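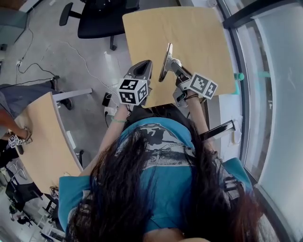

Section 2: Setting Up Your Juhl Table

Welcome to the fun part! By now you have the legs on (Section 1) and the table is standing on its own feet. This section covers finding the right spot, getting the top level, cleaning it for the first time and putting on the first coat of care oil. Set aside an afternoon if you can, and do read through to the end once before you pick up a cloth.

The steps are the same for the Juhl and for its longer sister, the Juhl Dulla. Where the two differ, you'll find a note.

2.1 Choosing the spot

A pale top is at its loveliest in daylight, and a place beside a big window is hard to beat — you get soft, even light for drawing, sewing, puzzles, homework or a long breakfast. Pale wood does change color a little as it ages, turning warmer and more golden, and we think it gets better every year.

1. Decide which long side you'll sit at most. With the window to your left or right, your own shadow stays off your work. (Left-handers usually like the window on the right.)

2. Carry the table to its place with two people, one at each end. Lift by the rails under the top, never by the edge of the top itself.

3. Leave a hand's width between the table and the glass or window frame. You'll want that gap for cleaning and for opening blinds.

4. Pull up a chair and try it! Sit, lean forward, stretch both arms out across the top. If your elbows bump the wall or the window frame, shift the table now, while it's still bare.

CAUTION: Don't drag the table, even on carpet. Dragging loosens the leg bolts and can tear the felt pads.

Note: For the first month, keep the top clear overnight or move your things around every few days. A book or a lamp left in one place beside a sunny window will leave a paler patch under it. The patch fades once the wood catches up, but it can take a whole season.

2.2 Leveling

Each leg has a screw foot that turns by hand. Clockwise makes the leg shorter, counterclockwise makes it longer.

1. Press down on each corner in turn. If the table rocks, find the two corners that move.

2. Have your helper take the weight off one of those corners, and lengthen that foot by a half turn.

3. Press again. Repeat until the rocking stops.

4. Lay a marble or a round pencil in the middle of the top. If it wanders, raise the side it's heading for.

5. Tighten the locking ring on every foot, finger tight only.

Old floors can be stubborn. If you've run out of thread on one foot, bring the other three back down and start again from the highest point of the floor. It goes much faster the second time.

2.3 First cleaning

There will be a little fine dust on the top from sanding, even if you can't see it. It has to come off before the oil goes on.

1. Wipe the whole top with a dry cotton cloth, going with the grain. An old T-shirt is perfect.

2. Wring out a second cloth in lukewarm water until it no longer drips, and wipe again.

3. Run the cloth along all four edges and around the rounded corners. Dust loves the curve just underneath.

4. Let the top dry for 20 minutes.

5. Feel the surface with your palm. If it seems slightly fuzzy, go over it lightly with the gray pad from the accessory bag, then repeat step 1.

CAUTION: No glass cleaner, please! If you're washing the window next to the table, spray onto your cloth and not onto the glass. Overspray leaves dull specks in the finish.

2.4 First coat of oil

You'll need the bottle of Brindness care oil from the accessory bag and two lint-free cloths. Open a window and take off rings, watches and dangling bracelets, or push them well up your arm. Tie back long hair too.

1. Shake the bottle well and pour a small pool, no bigger than a coin, in the center of the top.

2. Spread it in long strokes along the grain. Work outward and keep adding small pools until the top is evenly covered. This is the moment the grain wakes up — enjoy it!

3. Do the edges and corners last, with whatever is left on the cloth.

4. Wait 20 minutes, then wipe off everything that hasn't soaked in. Buff with the clean cloth until your hand glides.

5. Leave the table alone until the next morning before you set anything on it.

WARNING: Cloths soaked in oil can heat up and catch fire by themselves. Spread them flat outdoors to dry, or put them in a jar of water with a lid, before you throw them away.

Note for the Juhl Dulla: oil one half of the top at a time, or the first part will turn sticky before you get to wiping it.

2.5 Spare parts

Replacement pieces for this section can be ordered from Cladano with these part numbers:

Screw foot with locking ring: 559
Felt pads, full set: 1,101

This section was written by Graciela Alarcón, who has oiled more of these tops than anyone else in the workshop and still looks forward to the next one. Coats two and three are covered in Section 3, along with water rings, crayon and candle wax.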